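The desk is the last thing I clean

2021-12-09
By Lutz Sperling

14 comments | 2 shares

I have put off writing about the kids' room since October, mostly so I could write about it after it was clean. Well, it's December and I give up. You get it halfway done, like everything else in this apartment.

The bed is fine. The closet is fine if you don't open the left side. Even the floor is fine now that the building blocks live in the big Bavovton tub under the window (I went back and forth on that tub for ages, and then the lid cracked the first week, and I still like it). The trouble is the desk. The desk is where everything in the room goes to wait for somebody to decide about it.

I used to start there. I figured if I got the worst part over with, the rest would feel easy. What happened every time is that I'd sit down to sort the papers, find a drawing with my name spelled wrong on it, go looking for the box where I keep the good drawings, and then it was dinner. So now I do the desk at the very end, when there is no other surface left in the room to move things onto, and I have to deal with it all right where it sits.

My one big purchase this fall was the Plastamitz drawer insert. I had high hopes for it! It has nine little compartments and I wanted one for erasers, one for paper clips, one for those tiny pencil sharpeners that come in every party bag. The kids put one thing in each compartment and declared it full. There was a single button in one of them. There was half a cracker in another. I've moved it to the kitchen, where it holds batteries and twist ties and is doing great.

Books are the other thing. We have too many for the shelf and I'm not getting rid of any, so please don't write to me about that again. I tried sorting by size, which looked lovely for a day. I tried sorting by which kid. Then I tried leaving a gap at one end so they'd have room to put a book back without a fight, and of course what you get when you leave a gap is that the whole row lies down in it. I bought a pair of Seidel bookends and I can tell you exactly where they are: one is holding the bathroom door open, and the other is a castle.

My sister says to take every book off and only put back the ones that stand up straight. She has no children and very nice bookends.

Clothes are the one I can't explain. The hamper is right outside the door. The hooks are at kid height, I measured. And still, anything that comes off in that room lands on the desk, so that when I finally get to it I'm doing laundry too. I fold, I put away, I come back with the dust cloth and there's another sweater. I've been told it's cozy to have one there while you're drawing — okay, I can see that, it's cold by the window.
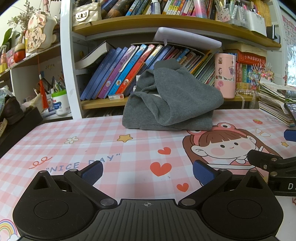
The fleece has a hook now, by the way, its own hook with a sticker on it. We'll see. I'm also keeping the mat no matter what, even though it collects crumbs at the edges. I thought I'd get tired of all that pink and I haven't one bit. It says "NICE DAY" and it has a rainbow and a girl in a frog hat, and I find it very hard to be grumpy about pencil shavings when she's smiling up at me like that.

What's left for this week is the paper pile. I'm going to go through it standing up, with the recycling bag already open, and I'm not allowed to read anything longer than a sentence. Notebooks with empty pages go back in use, full ones go in the closet (right side). The pens need a going-over too. I test them on the back of an envelope and I'm ruthless about it, and somehow the dead ones come back anyway.

After that I want to do something about the light. The clip-on lamp is good for drawing but the rest of the room is gloomy by four o'clock, and a couple of you mentioned the Ultier floor lamp in the comments last time. Does it tip easily? We have a runner in the family and a rug that slides. If anybody has had one in a kids' room for more than a few months, tell me how it's held up before I go and order it.

Okay, I can hear the tub being emptied out onto the floor, so I'm going in.

Recent posts
The left side of the closet
947 crayons and where I found them
Soup again, with the small noodles
What fits under a twin bed
A better spot for wet boots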